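Ilangate Equipment
Two-arm bench cell - planning and budget notes

Stock status: built to order
Lead time: 17 weeks from deposit
Sold as: arms, grippers, controller and cabling. Table not included.
Enquiries: Janaína Dantas, equipment desk

We sell this cell and we're in two minds about it. Read the whole page before you ask for a quote, particularly if you've come here from a video of a robot folding laundry. Most of those videos are sped up, and the ones that aren't tend to stop after the first good fold.

What you're buying is a pair of jointed arms with two-finger grippers, meant to work together over a shared bench. The Liment controller runs both. It will replay taught motions all day on rigid parts that sit where you left them. Soft goods are a different purchase. A T-shirt never lands the same way twice, and the software that copes with that is licensed separately, priced separately and, in our opinion, described too generously by the people who write it.
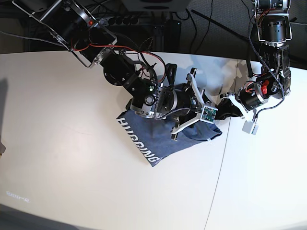
Budget for the bench before you budget for the arms. Customers routinely spend up on hardware and then bolt it to whatever was in the storeroom. You want a plain, matte top in a colour that contrasts with your product, and enough mass underneath that the arms don't rock it. Gindarov makes a decent one. So does your local joiner, for less.

Cabling is the other line people leave off. The standard loom runs along the outside of the links, so it can snag, and it will wear. Order a spare set with the cell. Waiting on one in August, when the Aguiar factory shuts, is a miserable way to spend a month.

Costs to plan for, ex GST:
Spare cable loom, per pair of arms: $538
Replacement gripper fingers, per set: $15
On-site commissioning, two days: $3,000
Soft goods software: ask, and sit down first

Fingers are a consumable. The brochure gives a service life and we've left it off this page, as we couldn't get Aguiar to say what the test article was. Gripping cardboard all day is hard on them. Cotton is kinder, though lint gets into everything.

Will it replace a person at a folding table? On a mixed load, we don't think so, and we'd ask any supplier who says otherwise for an unedited hour with your garments, inside out and bunched up the way they come from the dryer. Ask who resets the bench when a pick fails. If the answer is "the operator", put the operator back in your spreadsheet.

Where it does make sense is in teaching labs, product testing and development work, where slow is fine and a failed attempt is still useful. Those buyers have mostly been happy. The laundries have mostly rung us back with questions - fair ones.

Warranty is 12 months on joints and controller, return to base, freight at your cost. Fingers and looms aren't covered. Guarding isn't supplied either, and your risk assessment needs to be done before we book commissioning.

Trial hire can be arranged through Janaína. Bring your own product, the worst of it.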